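I said I'd put the budget for the second arm station somewhere we can all edit it instead of leaving it in my inbox, so this is it. It's a README because that's the only file anybody in this group opens first. If you came looking for the arm drivers, they're in `drivers/` and have their own notes.

What's in this folder:

- `costs.csv` - every line item, one row each
- `quotes/` - PDFs from Kesel and Grgić, plus Tellar's email saved as text
- `bench_notes.md` - my scribbles about the sink station as it stands now
- `pictures/` - stills from both the head camera and the wrist camera

Last edited 2019-08-21. Prices are good until the end of September and then we get to do this all over again, so please read it before then!

## What we're planning for

Manorwood wants a second two-arm station doing the same dish work as the first one: bowls, plates, spoons, forks, chopsticks, in and out of a sink. Same arms, same grippers, same counter height if we can manage it. Edvin Solberg would like it running by the end of September. I would also like that, but I'd plan on a bit later.

The easy mistake (I made it on the first station) is to budget for the arms and treat everything else as small change. The arms come in one quote and you sign it once. Everything else dribbles in for months, and it adds up to a lot more than I told Holger Hovland it would. Sorry, Holger. 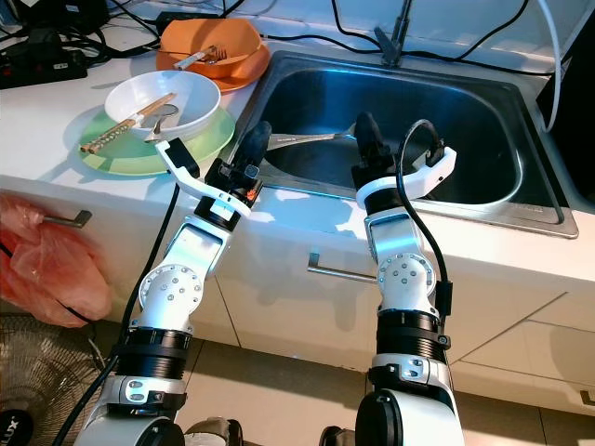

Cable management gets its own row in `costs.csv` this time, and I'm not letting anyone fold it back into "misc." We spent nothing on it the first time around, and it shows. There's a tangle of black cables on the counter next to the power strip, more of it running along the wall behind the faucet, and each arm has its own cable hanging off the gripper end. I want sleeves for the arms and a proper tray along the back wall, plus a power strip mounted up off the counter on the sink side. Grgić will supply all of that as one kit, and their quote is the one I'd take.

## The quotes, in short

| Item | Qty | Supplier | Status |
|---|---|---|---|
| Arm with controller | 2 | Kesel | quoted |
| Gripper | 2 | Kesel | quoted |
| Spare finger pads, pair | 8 | Kesel | quoted, see below |
| Wrist camera | 2 | Tellar | email only |
| Cable kit | 1 | Grgić | quoted |
| Counter, sink, faucet | 1 | local | not asked yet |
| Dishes and utensils | 4 sets | any shop | buy at the end |

Kesel's lead time is 11 weeks from the order, and no, that can't be squeezed, I've tried. It's the number the whole schedule hangs on. Run it against Edvin's date and you'll see why I keep bringing it up.

Tellar hasn't sent a real quote yet. I've put their email price in the sheet and marked it in the `confidence` column as `low`. Please don't copy it into anything that goes upstairs.

## Things I'd spend more on

1. **Finger pads.** I've asked for 8 pairs. Holger thinks that's greedy. But the pads are what touches every single dish, and I'd much rather have them in a drawer than pay for a rush order. The textured surface is the part I care about, so no swapping in the smooth ones to save a little.
2. **Wrist cameras.** Don't let anyone talk you down to head camera only! From the wrist you get the rim of a bowl sitting right between the open fingers, and you also get the full width of the fingers blocking a good chunk of the view. Both are worth knowing before you pick a lens. I've asked Tellar for something a little wider. 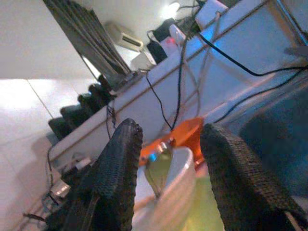
3. **Lighting.** A ceiling light that lands in the wrist view makes a big white glare near the top. A couple of diffusers cost next to nothing, and I've added them under `room`.
4. **Floor space.** Free on paper, never free in real life. Leave space in front of the cabinets for a person to stand and reach in, and keep storage off that patch of floor.

## Things I'd spend less on

Dishes, mostly. Plain white bowls and cheap colored plates are fine, and the orange and light green ones are easy to tell apart at a glance. Edvin asked for a matching set "for the demo" and I'm going to pretend I didn't read that message.

The counter can be plain too. White cabinets and a regular stainless steel sink are what we have now, so I'd buy the same again. If we change the sink, the reflections change with it, and then we're comparing two stations that don't look alike.

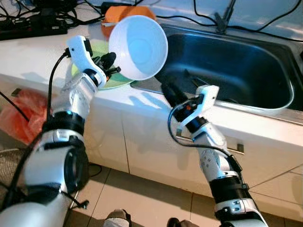 *Current station, head camera: left gripper holding the white bowl, right gripper at the front of the sink.*

## Columns in `costs.csv`

- `item` - plain words, please, no part numbers here
- `supplier` - `kesel`, `grgic`, `tellar`, `local` or blank
- `qty` - whole number
- `unit_price` - before tax, always
- `lead_weeks` - blank means I haven't asked
- `confidence` - `high` for a signed quote, `mid` for an unsigned one, `low` for an email or a guess
- `note` - anything goes

## Still open

- Who pays for the plumber? Manorwood says us.
- Service plan from Kesel, yes or no. I'm leaning yes for the first year and then we look again.
- Do we need a second spare gripper? I've left the row in with `qty` at 0 until Holger decides.
- Tellar. Somebody with more patience than me should call Tellar.

Edit the CSV directly, and put your initials in `note` if you change a price.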